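Books > Study Skills > Keeping a Field Notebook > Chapter 5

By Gladys Bermúdez and Liette Landry
February

26 shares | 10 comments

Chapter 5
Writing It Down While It's Fresh

In 1901 a schoolteacher in the river town of Trutov began writing down the birds she heard on her walk to work. She had no training and, by her own account, a poor ear. But she wrote every morning, and she kept it up until she retired, and what a record it is! Fog, first swallows, a neighbor's goose that fooled her twice: it's all in there, in pencil, with the spelling mistakes left alone.

We love her notebooks (you'll meet them again in Chapter 10) and we'd like you to start one of your own this week. Pick a place you can get to easily. A bus stop is fine, and so is a back step or the edge of a parking lot. Go there, stay for around 26 minutes, and write down what you notice before you walk away. Your memory will start tidying things up the moment you leave, so the note you make on the spot is worth far more than the neat one you make at supper.

Any paper will do, though we're fond of ruled loose-leaf with punched holes. You can carry a few sheets, leave the rest at home, and slip in an extra page when a morning turns out to be busier than you expected (they often do, once you're looking).
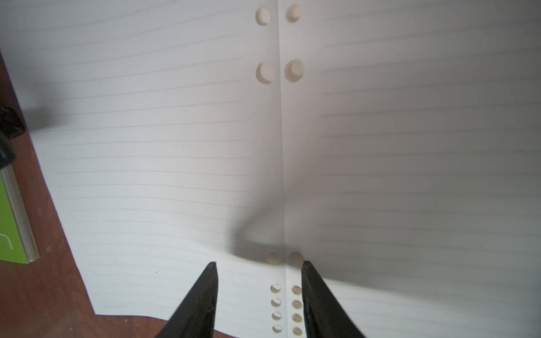

5.1 What Goes at the Top of the Page

Before you write a word about what you see, write the place, the time you arrived, and the weather. Use plain words. "Windy, can hear the flag rope banging" is a terrific weather note, and a reader will get more from it than from "breezy."

Next, leave two lines blank. Students at the Drorari summer school always ask about those lines, and by the second outing they've filled them: a sound that started late, a smell from the bakery, a question to look up.

Then begin. Write in short bursts, put the time in the margin whenever something changes, and if you make a mistake, cross it out with a single line so you can still read what you first thought.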